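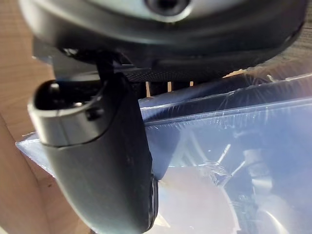

Last changed: May, revision 3

Recording a shelf task by remote control

These notes cover the office task set in the Havard project: handling wrapped packages, moving boxes on a wooden surface and working with a cabinet door. You need a robot with two arms, the Ganudix control software and a free disk. Each session is saved under its task number, so the box task goes in folder 2784.

1. Start Ganudix and wait for both arms to report ready. Open and close each hand from the controls before you go near anything.

2. Choose one arm for the task and keep the other low. For the boxes, bring the hand in slowly over the top and settle the fingers before you try to pull. Stop for two seconds, then begin the move. 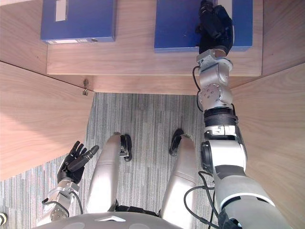

3. Move on to the cabinet. Leave the door partly open for the first recordings. Lencho, the playback tool, copes badly with a door that starts fully shut. Approach with the fingers clear of the lock and check the head view as well as the wrist view. 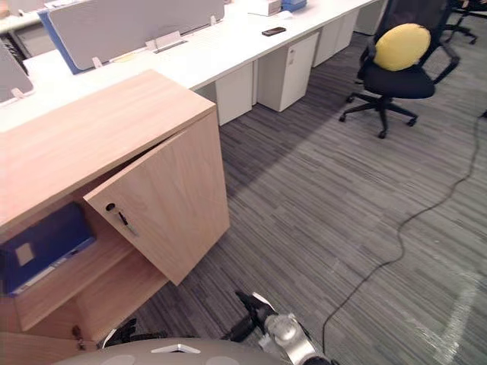
Keep loose cable away from the feet and bring the arm back the way it went in. If you bump the door, end the recording and mark it as failed. Failed takes stay in the folder and are sorted later in Huslow.

4. Save, put the arms back to their start position and repeat.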